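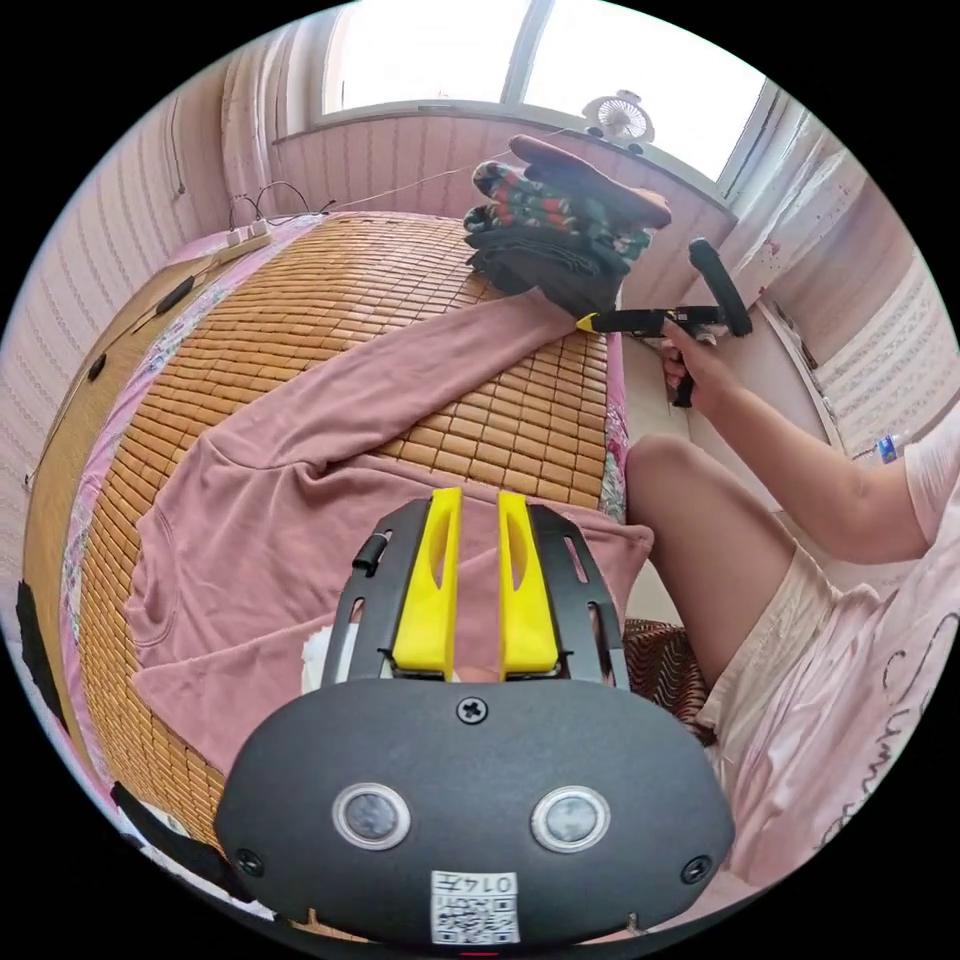

A pink long-sleeved garment on a woven bamboo sleeping mat.

Call for participants: do cooling mats cool anyone?

Every summer the ads come back. Sleep on bamboo, sleep on gel, sleep on some fibre with a trademark after it, and you'll drop off in minutes. I've read the brochures for 188 bedding products and I'm yet to find one that says who did the sleeping, or what they were comparing it with. One brochure quoted a survey of 1276 happy customers. They'd all been sent a free pillow.

The Wundura Sleep and Bedding Project is looking for 50 adults in Trostham and Tavares who are willing to sleep on things and tell us the truth about it. Nights run through February, when the bedrooms around here are at their worst.

What you'd be doing
You sleep at home, in your own bed, for 14 nights. Half of those are on your usual sheet and half on a mat we drop off. We choose the order, and you don't get to swap because Tuesday's forecast looks nasty. You wear a wrist logger, fill in a one-page diary each morning before coffee, and keep the fan on the same setting throughout. Pyjamas are up to you, but wear the same sort every night.
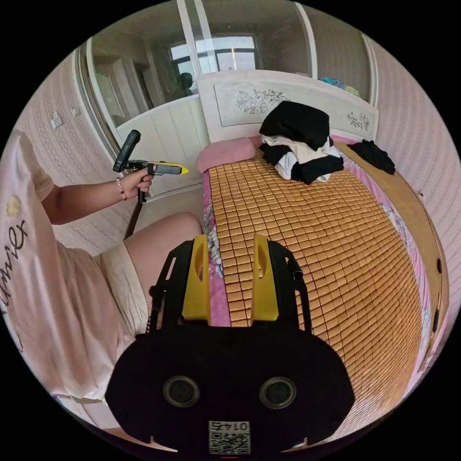
If you already own a mat and swear by it, please apply. We'd also like people who think the whole business is rubbish. I lean that way myself, so the diaries will be scored by Oduor Mwaipopo, who won't be told which nights were which.

Who can't take part
Shift workers, anyone under 18, anyone with a newborn in the house, and anyone who sells bedding. Air conditioning in the bedroom rules you out too, unless you're prepared to leave it off for the fortnight. Think about that one before you say yes.

What you get
$435, paid after the last diary comes in. Part payment if you pull out after the first week. You don't keep the mat. There is no wellness benefit on offer and I'd be suspicious of any study that promised you one.

Money
The loggers are on loan from Prorkitz, who make them and don't make mats. They don't see the results before you do. No bedding company has put in a cent.

To apply, write to Peninah Nyaga at the Wundura office with your suburb, your age, what you sleep on now and whether you share the bed. Applications close December 14, 2018.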